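The spring she turned sixty-eight, Tsion Mekonnen decided to send her grandson's things on to him, and she gave herself one evening to do it, which was the first mistake.

He had moved out to Clollow in April for the job at the cannery office, with one suitcase and a promise to come back for the rest. The rest had been sitting in the back bedroom ever since, and every time she went in to open the window she had to step over some part of it. So she dragged a big carton down the hall, set it on the bed where the light was good, and got started after supper with the radio going low in the kitchen.

Yaneth Guzmán from downstairs came up to help, or at least to keep her company, and brought half a coffee cake under a dish towel. Yaneth had strong feelings about packing. She had once moved all the way from Trarkcombe with her mother's dinner plates, wrapped in nothing but nightgowns, and hadn't lost a single one, and she liked people to know it.

"Heavy on the bottom," she said, settling herself in the chair by the closet.

"It's mostly shirts," said Tsion.

"Then heavy shirts on the bottom."

They did the shirts, and the good wool sweater, and the dictionary he'd won in eighth grade and would surely never open, but you couldn't send a boy his clothes and keep his prize. Then Yaneth looked the whole thing over, clicked her tongue and made her take it all out again, because shoes ought to go in before anything soft. Tsion grumbled, but she did it. She was fond of Yaneth, and anyway the coffee cake was very good.

The black sneakers had been under the bed. She remembered buying them with him at Kostiuk's, the long narrow store by the bus station where old Mr. Kostiuk still got down on one knee to feel for your toe. She had thought they looked more like socks than shoes, and had said so, loudly, and the boy had gone red to the ears and wanted them all the more.

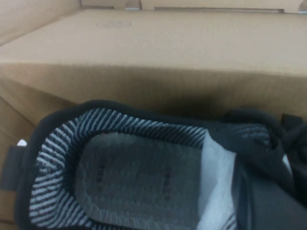
"Stripes on the inside," Yaneth said, leaning over. "Who's going to see them in there?"

"He will, I suppose. When he puts them on."

Yaneth thought that over for a while and seemed to find it reasonable. She cut herself another piece of cake.

It was the small box that gave Tsion trouble. He had taped a note to her refrigerator before he left, and the note said please don't open the brown box, Grandma, just send it, and she had been good about it for months. She'd dusted it. Once, in the summer, she had held it up to her ear and given it the gentlest little shake, and felt ashamed of herself the whole rest of the day. Now she stood there with one hand on the lid, and Yaneth, who could read her like a bus schedule, put down her fork.

"You could say it came open on the bed."

"I could not."

"It's probably letters. Is there a girl?"

"There was a girl. She had a dog named Pullus that ate a whole stick of butter right off my counter." Tsion smiled in spite of herself. She had liked the girl, and the dog too, come to that, and had bought extra butter for some weeks afterward just in case they came by.

She took her hand away and reached for the shirts. They went in a little more crookedly this time, tucked down the sides wherever there was room, and the sweater went over the top with its arms folded under. On the back of an envelope she wrote 11/09/2004, and then that she hoped he was eating, and that it was getting cold early here and the radiator had begun its knocking again. She wrote that the brown box was exactly as he'd left it. She considered putting in a word about the shaking and decided it could wait until he called.

"Ask about the girl," said Yaneth.

Tsion turned the envelope over to see if there was any room left on the other side.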